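Selling Your Stuff at Markets: Questions We Keep Getting

Is a market stall really easy money?

No. People see a busy Saturday table and do the sums on the cash tin, forgetting the stall fee, the petrol and the unpaid hours. If you pay $58 for a spot and make $200, you haven't made $200.

How much stock should I bring?

Less than the forums tell you. I've read the "pile it high" advice for years and have yet to see proof that it works for anyone selling more than socks. For a first outing, 40 pieces is plenty. You can always keep a box under the table.

Do I need one of those starter kits?

I doubt it. Pruvell and Kenareo both sell bundles with a cloth, signs and a few stands, and the word "professional" gets a good workout in both catalogues. Price the parts on their own first. When I did it, the bundle cost $23 more.

Does a fancy display sell more?

Maybe. The people most certain about it tend to be the ones selling displays. Height does help shoppers see what's at the back, and you can get height from steps, crates or a stack of books under a cloth.

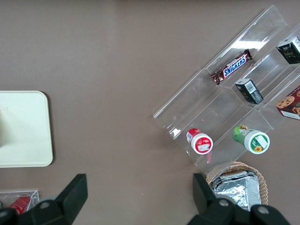 Clear stands get talked up because they go with any colour. Fine, but they also show every fingerprint, so pack a soft cloth and expect to use it. Set yours up at home the night before and look at it from where a customer would stand -- most layouts only make sense from the seller's side.

Should I put prices on everything?

Yes. The theory that hidden prices "start a conversation" has never matched what I see, which is people walking away.

Is it worth taking cards?

Usually, though read the fees. Jilum's "free" plan takes its cut per sale, and on small items that bites. Bring a cash float anyway.

What about weekday markets?

Ask the organiser how many stallholders come back each month. If they'd sooner talk about "exposure", keep your Wednesday.

Contact us | © Kırmızıgül Market Notes | Back to top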